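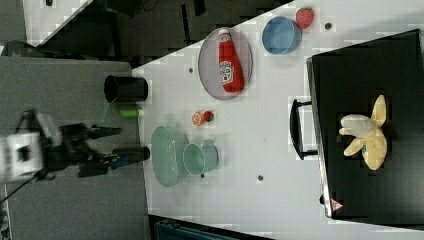
2. 증상 (재현됨)
Grulholm 셀, 식기/장난감 음식 정리 태스크. 에피소드 587부터 그리퍼 상태값이 영상보다 늦게 찍힘. 팔 궤적은 정상. 651까지 계속 동일. 그 뒤로 수집 중단.
시작 배치: 접시 위 케첩병, 머그는 옆으로 눕힘, 검은 컵도 눕힘, 바나나는 검은 트레이. 배치는 건드리지 말것.

3. 해본 것
- 수집 PC 재부팅 → 변화 없음
- 그리퍼 케이블 뺐다 다시 꽂음 → 변화 없음
- Mumus 로거 이전 버전으로 롤백 → 587 이전이랑 같게 나옴. 근데 업로드가 안됨 (인증 에러)
- 다시 최신 버전, 버퍼를 100으로 줄임 → 지연 줄었는데 가끔 프레임 빠짐

4. 데이터 처리
587~651 학습셋에서 일단 제외. 삭제는 하지 마세요, 타임스탬프 보정 되면 살릴 수 있음. Dillen 버킷에 이미 올라간 건 hold 태그만 붙여놨음.
라벨 문장도 확인 필요. "컵을 세워라"가 머그인지 검은 컵인지 구분이 안됨. 새로 찍는 건 색까지 써주세요. "민트색 머그를 세워라" 이런 식으로.

5. 댓글
Sevim Ertürk: 2024년 8월 15일 목요일 오전에 로그 봤어요. 그리퍼 토픽만 수신 시각으로 저장되고 있네요. 카메라는 발생 시각이고요. Taşdemir 쪽 설정 파일이 덮어쓴 것 같은데 확인중임.
작성자: 그럼 보정값 하나로 밀면 되나요?
Sevim Ertürk: 아뇨 지연이 일정하지 않아요. 원본 로그에 발생 시각 남아있으면 그걸로 다시 뽑는게 나음. 원본 지우지 말아주세요.
작성자: 원본 있음. 경로 DM으로 보냄.

6. 남은 일
- 설정 파일 원복후 테스트 에피소드 찍기
- 롤백 버전 인증 에러는 따로 티켓 (826)
- 587~651 재추출
상태: 진행중, 담당 Sevim Ertürk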